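Pludstead talk, January 2025: small pots on big tables

Slide 1. Hello and housekeeping
Thank them for coming out, mention the tea urn, say there'll be time for questions at the end (last time I forgot and we all just went home!). Phone off. Mine, I mean.

Slide 2. Why I'm on about brushes again
I did the Stunel evening in September and thought I'd said all I had to say on make-up brushes. Then I got home, opened my own drawer and found the usual heap, with a lid off something and powder over the lot. So tonight is about the drawer, and getting things out of it.
Ask for hands up: who keeps their brushes lying flat? Wait for the laughing to stop.

Slide 3. The pot
I'm very fond of cork for this. It's light, it's quiet when you drop a brush in, and it doesn't skid about on a smooth top. Mine holds 300 ml if you were daft enough to fill it with water, and that's plenty for the brushes I use every day. Bristles up, always, so the head keeps its shape and you can see which one you're grabbing. A big round powder brush is the one to start with. Little bits can go in beside it, but stop well before it's crammed.
Leave this one up while I talk about the cloth. A plain pale sheet over the table shows every speck of powder, and you can shake it outside afterwards.
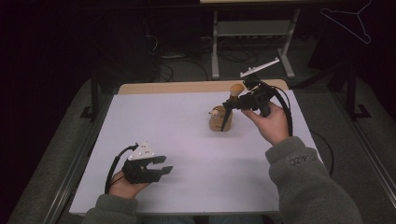 Slide 4. Washing day
Warm water, a drop of mild soap, swirl in your palm, rinse, squeeze gently, lay flat overnight. Only back in the pot once it's properly dry, or the water creeps down into the handle and the glue goes. I lost a lovely one from Rweyemamu like that and I'm still cross.
(Pass the old brush round here. Get it back!)

Slide 5. What it costs
Roughly 70 pence for soap, going by my last bottle. The pot was a present. Don't get drawn into the price of brushes, we'll be here till midnight.

Slide 6. Questions
If it goes quiet, ask what they do with sponges. Then raffle, then chairs back against the wall.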